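Ticket: Family history book – upload stalls and captions wander
Product: Nement memoir builder
Status: Open, waiting on customer

1. What I was trying to do

Hi team! I'm putting together my nan's recollections of growing up on the dairy farm out past Foststead, and I've got 152 pages typed up so far (she could talk, bless her). Most of it went in beautifully. The trouble started when I got to the chapter on the old house at Sustville, the one with the sleepout and the apricot tree we weren't allowed to climb.

2. What goes wrong

Every time I save that chapter, the progress bar gets to the end, sits there for ages and then tells me "section not stored". If I log out and back in, the text is there but the paragraphs are jumbled, so Nan is at her own wedding before she's started school. My cousins would find this very funny. I don't!

3. What I've tried so far

Cleared the cache, twice. Tried the laptop and then the old desktop – same result on both. Split the chapter in half, and the first half saved but the second didn't. Then I made a dummy chapter with just a single line of text, and that saved first go.

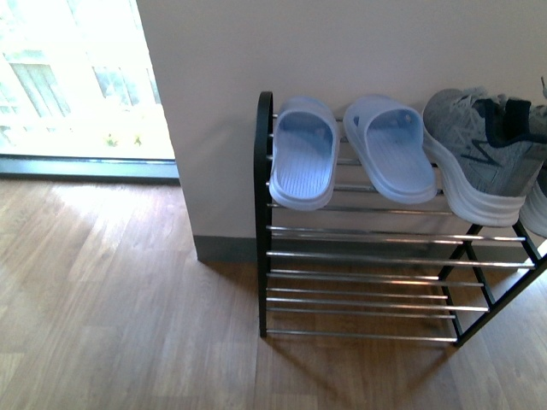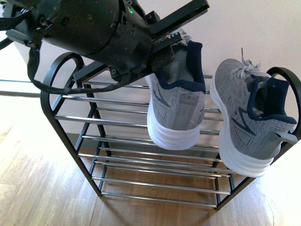
4. Your reply, and what happened next

You asked me to check the size of the scans. The letters from the Van Loon side of the family were done at 600, so I redid them at 200 and the chapter saved. Hooray! Except now you can't read my great-grandfather's handwriting, and his bit about the flood is the best thing in the whole book. I went back up to 400 and it stalled again.

5. Where I'm up to

Sunday evening, still stuck. I've put the small scans back in for now so the chapter at least holds together, and the paragraphs have stayed in the right order since. Is there a limit per chapter or per picture? And if I move the letters to the back as their own section, will the page numbers in the contents list fix themselves, or do I have to redo them by hand? Happy to send you the file if that's easier.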